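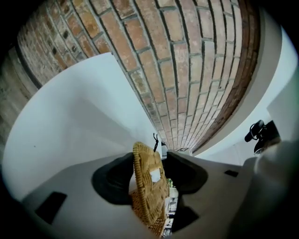 ## Opening (4 minutes, stand away from the laptop)

Good evening. Say my name slowly, Jadwiga Kurek, and thank Alasdair for the invitation to Urklow. Mention that I will take questions after each part, so people don't have to save them.

Start with the question from the program: can machines do our chores yet? Ask for hands. Who has a vacuum that drives alone? Who has a machine that puts away what the vacuum cannot drive over? Wait a little for the second one.

My short answer is "some of them, in some rooms, if we prepare the room first." The long answer is the talk.

## Part 1: Why a basket

Many people expect me to begin with dishes or laundry. I want to begin with a wicker basket with a lid, because every person in this hall can open one without thinking.

Points to make, not too fast:

- Wicker bends. When two fingers squeeze a woven rim, the rim gives a little, and the next grip must be different from the first.
- The surface is full of small holes and crossing strands. A fingertip can slide, or it can catch where you did not want it to catch.
- A lid on a hinge moves on a curve. If the hand pulls straight up, the whole basket comes with it.
- One hand is often not enough. The second hand holds the body down, or helps the lid from the other side.

Here I can tell the story about my mother's sewing basket, but only if we started on time.

Then explain the hand-held gripper. For this audience one sentence is enough: a person does the chore using the same kind of fingers that a robot would have, and the movement is recorded. The person supplies the judgment. Please say this clearly, because at the Clondon talk two listeners thought that the robot was already working by itself, and I was too slow to correct them.

## Part 2: What is easy and what is not

Machines are good today at chores where the object comes always in the same place and the same shape. On the shop floor at Plerine the cartons are identical, the belt brings them to one point, and the arm closes the flaps all day. Kacper Krajewska runs that line and allowed me to give the number: 181 cartons in a shift before a person had to step in. The audience will be impressed. Let them be impressed for a moment.

Then the second number. We gave the same arm a mixed set of household containers, with soft lids, clasps and zippers. There were 114 attempts. It opened 7 kinds of container with good regularity and it failed in 3 kinds almost every time. The worst were the ones with a small loop or clasp, where the fingertip has to go behind something thin.

If somebody asks for the percentages: I don't show them, because the set was too small and we chose the containers ourselves. Do not be pushed into giving one. 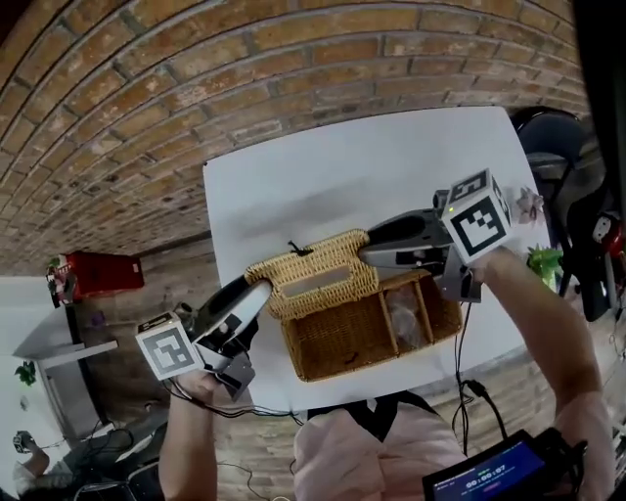
Then there is the question of what is inside. A partition in the middle changes the task, because now the fingers have a narrow space and two walls to avoid. Clear plastic is also difficult. The camera sees the light on the folds and it sees the wicker behind, and it must decide where the bag ends. We reach in and feel it. The fingers I have been talking about feel very little.

Pause for questions. Teodor Czerwiński will probably ask about touch sensors. Answer: yes, they help, they wear out, and our last pair lasted until July.

## Part 3: How far is the home

- A home is not a shop floor. At Plerine we can paint a line on the ground and ask everybody to stay behind it.
- Time matters less than people think. I would accept a machine that needs an hour to tidy the table, if I am not there to watch it.
- Mistakes matter more. A crushed carton goes in the bin. A crushed basket from your aunt is a family discussion.
- Ataberk Gezer has a different opinion – he expects that the home will come first for small jobs like folding towels. Present his argument fairly. He will be sitting in the third row.

My own guess is that we will see paid use in hotels and care homes before private kitchens, and that a person will be on call in another room for a long while. Say "guess," not "forecast."

## Practical

Adapter for the projector is in the blue pouch. Water on the left side. The Kordestani clip has no sound, so talk over it. If I am late after Part 2, skip the cost slide and go directly to the questions.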